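Section 4: Setting Up and Topping Up the Snack Bag

I'm the one who looks after the snack bag in our sitting room, and since I'm away for most of May I've written down how I do it. Read it once, then keep it with the Jarkance guest binder.

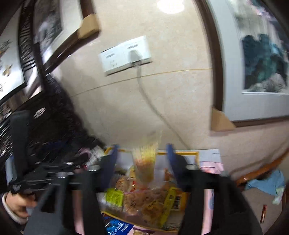
The bag by the wall outlet, snacks in and open at the top.

What you need before you start

An open-topped bag that stands up by itself. Whatever snacks came in the last delivery. A pair of scissors for the outer cartons, and five quiet minutes (ten if Leidy Villca is around, because she likes to chat and I like to let her).

Setting up

1. Put the bag on the floor near the outlet wall and open it as wide as it'll go. I like this spot because people can reach it from the chairs and it's out of the way of the door.

2. Check the cord before you let go of the bag. There's a gray one coming down from the right-hand socket, and it should hang free and not get squashed underneath.

Caution: Please don't unplug it to make room! Slide the bag over instead.

3. Stand the tall bags up first. The clear bag of yellow snack strips goes in the middle, upright, and everything else can lean on it. If you lay it flat you'll lose it by lunchtime and someone will tell you we're out.

4. Tuck the crackers in next, low down and close to the strips. They break if you drop anything heavy on them, so I press them in by hand and leave them alone after that.

5. Fill in with the small stuff. Green wrapper, blue package, the little purple one, whatever you've got. I don't sort by color or flavor. I tried it once with the Dunbar assortment and it lasted until the first visitor.

6. Slip any cartons down the side. They hold the bag open nicely and you can still grab them by a corner.

Note: Stop while you can still see the rim of the bag. Gudrun Voß fills hers into a mountain and then spends the evening picking crackers off the floor (sorry, Gudrun, but you know it's true).

Topping up

7. Look in at 4 in the afternoon, which is when ours usually gets raided. Take out the old packs, put the new ones in at the bottom, and lay the old ones back on top so they go first.

8. Read the dates while you're at it. Anything past its date goes out, even if it's your favorite.

9. Feel around for empty wrappers. People do put them back in, I don't know why, and a full-looking bag can be half trash.

Caution: Mind the pictures on your way up from the floor. They hang on the walls right there, the frames are heavy, and I've bumped one with my shoulder more than once. If you knock one, straighten it gently from the bottom edge and leave the corner protectors on.

Reordering

10. We order from Grerelard, and the monthly limit is 180 packs. Write what's running low on the sheet in the binder. If the strips are gone, put them on the top line, please, and underline them!

Section 5 covers drinks and cups.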